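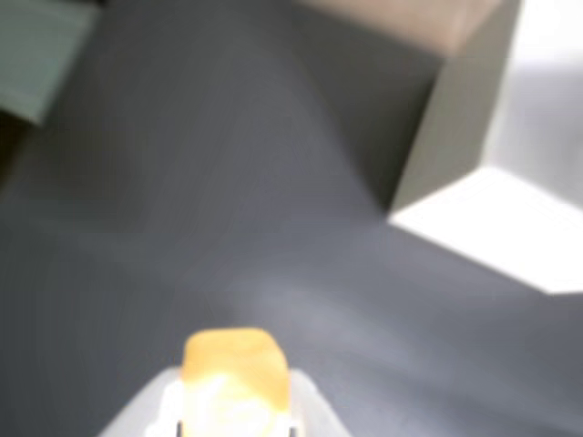
Seul-gi Nam wants me to stop calling them rules. A rule, in Seul-gi's view, is something you get in trouble for breaking, and what I posted in February was "a list of stuff you wish you'd done sooner." Fair! But I've been running my table by that list ever since, and I like having something with the word rules at the top, so the name stays and the list gets an update.

For anyone who missed the first post, I do pick-and-place work with a small tabletop arm. Small object, open paperboard box, a lot of runs. I record the runs and use them to train the arm to do it alone, and then I find out how much of what it learned was the job and how much was some dumb accident of my table. The dumb accidents are why I got so interested in good practice. I used to think that side of robotics was paperwork for people in big plants with yellow lines on the floor. Now I'm the guy reading other people's lab procedures over breakfast.

The first set has 925 runs in it. I threw out 74 of those after going back through them one at a time, and almost every single one came down to something I could have prevented before I pressed record. So here is the list as it stands, with what changed and the arguments people sent me.

1. Hands out before power, hands out until it's home.

This one is first and it's staying first. Small arms are so friendly looking that you forget they'll happily close on your thumb. I know it's a little arm. I know it stops when it hits something firm (mine does, mostly). I still don't reach over the mat while the motors are live, even to nudge a part that's a half inch out of place. If I have to reset the part, I send the arm home, wait for it to stop, and then reach in. It adds a few seconds per run and I've gotten used to the rhythm, kind of like waiting for a garage door.

The old wording said "keep hands clear when moving." Eun-seong Baek pointed out that an arm that's standing still with a program running is the one that gets you, and yes, absolutely, that's better. Changed.

2. The stop goes by your weaker hand.

My stronger hand is always busy with something, a mouse or a part or a pen. The stop button used to sit on that side too, which meant letting go of one thing to grab another. Moved it to the left and practiced hitting it without looking. Please practice it! I did ten stops in a row on a slow move before I trusted myself, and the first three were embarrassing.

Also, check it at the start of every session. Press it, see that the arm really quits, reset, go. I write a little S in the notebook when I've done it. No S, no runs.

3. One mat, one position.

I got a lot of mail about this one. People have strong feelings about mats, it's wonderful. My position is that the surface should be dark, dull and boring. A shiny tabletop throws the room back at the camera, and wood grain gives the model something to fall in love with that has nothing to do with the task. I measure from the back edge of the table to the mat at two places before I start, and if the two numbers don't match, I straighten it.

Do I mind a crease? Not much, as long as it's the same crease every day. A new one in the middle of a set gets a note.

4. The box is a part, so treat it like one.

I didn't have this in the first version at all. Thin paperboard boxes are great because they're cheap and light and if the arm comes down on a wall you've lost a box and nothing else. But they lean. They get a soft corner. By the end of a long session a box that's been bumped forty times isn't the same target it was in the morning, and the numbers on your success sheet start to slide, and you blame the gripper for it. (I blamed the gripper for it. I had it in pieces on a towel.)

So now every box gets a look between batches, and gets swapped the minute a wall goes soft. Write down the swap. Keep a few from the same stack so the size doesn't change on you. And decide in advance whether the box is allowed to move. If the task says "fixed box," and the arm shoves it an inch, that run is over, even if the part lands inside and it looked fantastic.

5. Decide what counts before you watch.

This is the big one for me, and the one I'd tattoo on my arm if I were the type. Write down what a success is before the first run. Mine reads: part released, resting inside the box, gripper clear of the box walls, nobody's hand involved. That's it. If it fits, it's a yes, and if it doesn't, it's a no, and I don't get to have feelings about it.

Before I had it in writing I was so generous. A part teetering on the rim was a yes if I was in a good mood. When I regraded one old batch of 214 against the written version, my score dropped enough that I went for a walk. Came back, kept the new numbers, felt great about it by dinner.

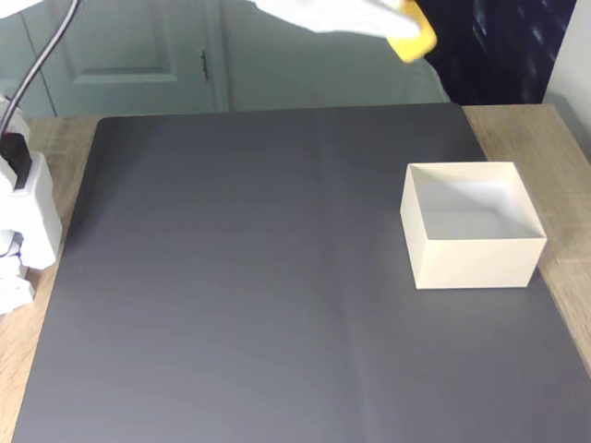 Seul-gi's question on that post was whether grading your own runs is ever really honest, written rule or no written rule. Probably not all the way. What I do now is grade from the recordings the next day, with the file order shuffled, so I don't know if I'm looking at the new settings or the old ones. If you have a friend who'll grade a slice of them too, even better. Eun-seong did a batch for me over video and we disagreed on five, and every one of the five came down to the words "resting inside." Is a part leaning on the inner wall resting? We went back and forth for most of an evening and settled on yes, if it's stayed put for two seconds. So that's in the rule now.

6. Light is a setting.

I treat it like a speed or a grip force. Same lamps, same blinds, written down. If strong light is hitting the gripper and washing it out on camera, the model has to work with that, and if it only happens in the afternoon then your afternoon runs are a different set from your morning runs. You can go two ways here. You can lock the light down tight, or you can vary it on purpose and log it every time. Both are good practice! Letting it drift and not writing it down is the thing to avoid.

I'm locking it for now. Once the fixed-light set is solid I want to do a varied one, because I'd love for this thing to work in somebody else's kitchen someday.

7. Keep the blurry ones.

This is a reversal from February, when I said to toss any clip with blur. I was wrong and a reader from the Ustix forum talked me out of it. A moving gripper blurs. It's going to blur when the arm is working for real, too, so if you only keep the crisp runs you've trained on a world where nothing moves fast. I still toss runs where a camera has slipped or come loose, and I write down why. Tossing a run without a reason is against the rules (rule 9, we'll get there).

8. Cables get a look every morning.

Run a finger along each one with the power off. Check that the connectors are seated. Then move the arm by hand through its whole reach and watch whether any cable goes tight. Mine used to pull at one far corner, and I found it only because I finally did the slow walk-around that the Drarar manual asks for on page one and that I'd skipped for months. Leave slack, but keep the slack out of the work area.

9. Nothing gets deleted without a line in the log.

One line. Run number, what happened, keep or toss. When I went through those 74, I could tell you what was wrong with each one, but there were older gaps in the numbering where I'd deleted things on the fly and I have no clue what they were. Could have been a dropped part, could have been the most interesting failure of the year. Paper is fine. Mine is a spiral notebook with a coffee ring on it.

10. Quit when you're bored.

Seul-gi says this isn't a rule either, and I'm keeping it out of pure stubbornness. Every safety slip I've made at that table came in the last half hour of a session that should've ended already. I cap it at two hours and then I go do something else.

A couple of things I haven't settled. How often should the stop check be repeated in a long session? I do once at the start and once after any reboot, and Eun-seong does it every batch, and I'm leaning that way. And I'd like a better rule for speed. Right now I run slow whenever I've changed anything at all, for the first five runs, but "anything at all" is doing a lot of work in that sentence. Does a new box count? A new lamp bulb? I've been saying box yes, bulb no.

Next up is the long set, 4000 runs, which is a silly number that I'm really looking forward to. If you keep a list like this for your own table, send it over. I'd especially like to see one from somebody with two arms working the same mat, because I can't work out what rule 1 even looks like there.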